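Table Clearing at Kurkgate: Gallery

By Deividas Rebane
December

Print this page | E-mail this page

The Kurkgate room has been recording table work since the fall. The job is to collect examples of ordinary kitchen and dining tasks, done by hand with a pair of hand-held grippers, so that the Rudwood model has something to learn from. As of this month the set holds 3,954 accepted episodes. Nearly 600 of those are table clearing, and the gallery belongs to that part of the work.

An episode is one full run of one task. The operator stands at the near side of the table with a gripper in each hand, waits for the tone, does the task, and returns both grippers to the start position. A head camera records the whole run along with the gripper tracks. Most clearing episodes are short. Long ones are usually long because something was dropped, and we keep those if the operator recovered and finished.

Vernon Kowalchuk runs the floor and wrote the task cards. A card gives the objects, the starting layout and the end state. It does not say which hand goes first or what path to take. Early on we did specify the hand, and the first 455 episodes came out so much alike that the model did poorly whenever a plate was moved a few inches. Those episodes are still in the set, under their own label, and they are sampled less often during training.

The clearing cards use plates, flatware and a serving tray. The operator picks each item up off the placemat and puts it on the tray. Flatware is the hard part. A knife lying flat gives the fingers very little to close on, and the habit most people have is to slide it to an edge first. We allow sliding. We don't allow pressing down hard enough to drag the placemat, and a run where the placemat ends up under the tray gets marked for a second look.

Plates are easier, though the grip matters. Taking a plate by the rim with one gripper works, but it tends to swing on the way over. Two grippers are steadier and slower. Both ways are in the set in fair numbers, and Vernon asks operators to switch between them during a session so that one person's habit doesn't take over a whole afternoon.

Layouts change between blocks. The plate moves, the flatware is turned, the tray goes to the other side or closer to the operator. Placemats and table covers are swapped on a separate schedule. Patterned placemats caused some trouble in the Grornlow set, where the model appeared to treat a stripe as the edge of an object, so we have made a point of recording more of them. Plain covers are still used for roughly half the blocks.

Each operator does 3 practice runs before a block, and these are not saved. New operators do a longer warm-up with the training cards. What takes getting used to is the width of the opening. People reach as if they had their own fingers and close too early, and it generally takes most of a first session before that goes away. Cables are the other thing. They need enough slack to reach the far side of the table, and they have to stay clear of the table edge, where a loop can catch.

Review is done the next morning. Two people watch every episode at double speed and mark it accepted, rejected or unsure. The unsure ones go to Vernon. Common reasons for rejection are a gripper leaving the camera's view for too long, a lost track, or the operator looking up before the last item is down. That last one is easy to do. The head camera follows the head, and a glance at the clock takes the table out of the picture. The clock has been moved behind the operator.

Gezer, the tool we use for review, now shows the gripper opening as a line under the video. It has made a difference with flatware, where it can be hard to tell by eye whether the fingers have closed on a handle or beside it. Requests for other additions should go to me and not to the operators.

A few notes for groups planning to use the clearing set:

The start and end of each run are trimmed by hand. If your own tools trim again, turn that off.

Left and right gripper tracks are stored separately and share one clock. The rejected episodes are available on request, with the reviewers' marks, and two groups have found them useful for training a failure detector.

Object names in the labels follow the cards. A tray is called a tray on every card, whatever its size or color. Knives, forks and spoons are labeled by type from the second release on. In the first release they are all "flatware," and we don't plan to go back and change them.

Clearing continues through the end of the month. After that the room changes over to setting the table, with the same objects in the opposite order, and then to stacking. Anyone who wants a particular layout included should send it to Vernon by Monday. A sketch is enough, as long as it shows which side the operator stands on. 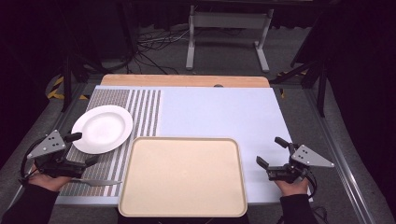 Clearing task at Kurkgate, with plate and knife on the striped placemat and the tray at the near edge of the table.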